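**Marras – grasp planning and arm control for cluttered work surfaces**

Version 8 documentation and ordering notes. Last revised Oct 26, 2021.

Marras takes a labeled depth image, a robot model and a target name, and returns a timed joint trajectory with a gripper opening profile. It runs on one workstation next to the robot controller. The planner, the collision checker and the scene importer are separate processes and can be restarted on their own.

The package replaces Jidex, which is still supported but gets no new features. Jidex planned the approach and the finger closing as two problems. Marras plans them as one, so an approach that leaves a finger pad inside a neighboring object is thrown out before the arm motion is computed.

## What is in the package

- `marras-plan`: sampling planner with a trajectory smoother
- `marras-scene`: importer for meshes, depth images and simulator scenes
- `marras-watch`: run-time monitor that stops the arm when tracking error passes a set limit
- `marras-view`: replay tool, wrist and overview cameras side by side
- Python and C++ bindings

## Working in clutter

The collision model covers the full gripper, including the knuckles and linkages behind the pads. Planners that check only the pads give good results on an open table and poor ones on a kitchen counter, where a neighboring item can sit closer to the linkage than to the pad.

Each object carries its own clearance value. Small upright items such as bottles and shakers are usually given a larger clearance than flat ones. A knife can be marked `keepout`, in which case a padded volume is built along the blade and handle and no link may enter it. Soft produce can be marked `contact-ok` for light side contact from the outside of a finger.

Objects that are only partly in view of the wrist camera are completed from the overview camera if one is configured. Without an overview camera, Marras extends the visible part to the image border and treats the unknown region as occupied.

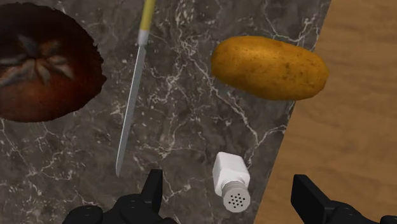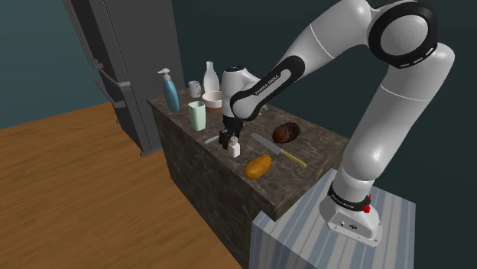 *Simulated counter task. First: close view from above, with the shaker between the finger pads. Second: overview of the arm and counter.*

The replay tool can show the occupied volumes over either view. Keep them switched off during timing runs – drawing them takes processor time from the planner on single-socket machines.

## Simulation and hardware

The same task file drives both. A run in simulation writes a log in the format used on the real arm, and `marras-view` opens either one. Contact settings are kept in a separate file because they do not carry over well. Friction on the finger pads in particular should be measured on the real gripper and then entered by hand.

Arm models are supplied for seven-joint and six-joint arms with parallel grippers. Custom models can be loaded from URDF. The mounting base has to be part of the model if it stands beside the work surface, as the elbow can otherwise be planned through it.

## Specifications

| Item | Value |
|---|---|
| Control output rate | 1000 Hz |
| Scene update rate | 20 Hz |
| Planner threads | 8 |
| Monitor port (default) | 3432 |
| Gripper types | parallel, two-finger |
| Input formats | URDF, OBJ, STL, depth PNG |

The scene update rate applies to the importer. The planner uses the latest complete scene and does not wait for a partial one.

## Known limits

- Clear and mirrored objects need a mesh. Depth input alone leaves holes in them.
- Thin blades lying flat on a patterned surface may be merged with the surface. Set `min_height` to a lower value, or import the object by name.
- The edge between two surfaces at the same height is ignored. If one of them is off limits, add it as a region.
- Replanning during finger closing is not supported. The July build had it as a test option and it was taken out.

## Licensing and support

Marras is sold by Plikusar per workstation. The license covers any number of simulated arms and one physical arm. The add-on module Jultberg coordinates two physical arms over a shared surface and needs its own license key.

Owners of a Jidex license can move to Marras using the converter in the `tools` folder. Task files convert in full; clearance tables have to be checked by hand, since Jidex stored one value for the whole scene.

Technical contact: Tobiloba Usman, planning software. Attach the run log and the task file to any report, and give the build number printed by `marras-plan --version`.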